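Chapter 9
Borrowing to Buy: Secured Loans and What They Cost

In the last chapter we looked at credit cards and lines of credit, where the lender has only your promise to pay. In this chapter we turn to loans that are tied to a thing you own or are about to own. A car loan is the one most people meet first. Home loans, equipment loans and some store financing plans work the same way.

A secured loan has two parts. The first is the loan itself: an amount, an interest rate, a term and a schedule of payments. The second is the security agreement, which gives the lender a claim on the property if the payments stop. Students often read the first part with care and skip the second. Both are contracts, and both are signed on the same day.

Take a buyer who needs a used van and has $2000 to put down. The dealer, Catterall Motors, arranges financing through a lender called Samance. The payment is $261 a month. On the showroom floor that figure gets nearly all of the attention, and it tells the buyer very little. To judge the loan we also need the term, the annual rate, the fees added to the balance, and the amount still owing at any point if the van is sold or written off. 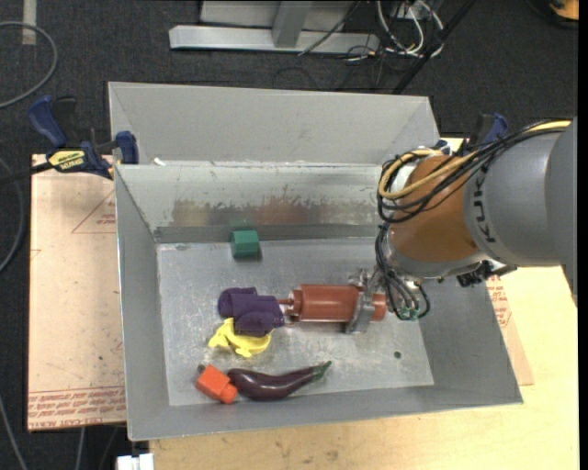
A small business owner in the town of Inard wrote to us after using an earlier edition that she had never once been asked what her equipment would sell for, only what she could pay each month, and that she wished she had raised the question herself before she signed.

Her letter points to the main idea of this chapter. The value of the security and the balance of the loan move at different speeds. Most goods lose value quickly in the first year, while the balance on a long loan falls slowly, as the early payments go mostly to interest. When the balance is higher than the value, the borrower has negative equity. Selling the item will not clear the debt, and in many places the lender can still collect the shortfall.

Section 9.1 explains how payments are divided between interest and principal. Section 9.2 covers fees, insurance sold with the loan, and early payout charges. Section 9.3 deals with default and repossession, including the notices a lender may have to give. The case study at the end follows Kidside, a daycare that financed its kitchen over two loans and later tried to combine them.

Key terms: principal, security, lien, term, amortization, negative equity, default, shortfall.

Before you start, find a loan offer in a flyer or on a dealer's website. Write down the payment, the rate and the term. Leave a blank line for anything the offer does not state. You will need your notes for the exercises in Section 9.2.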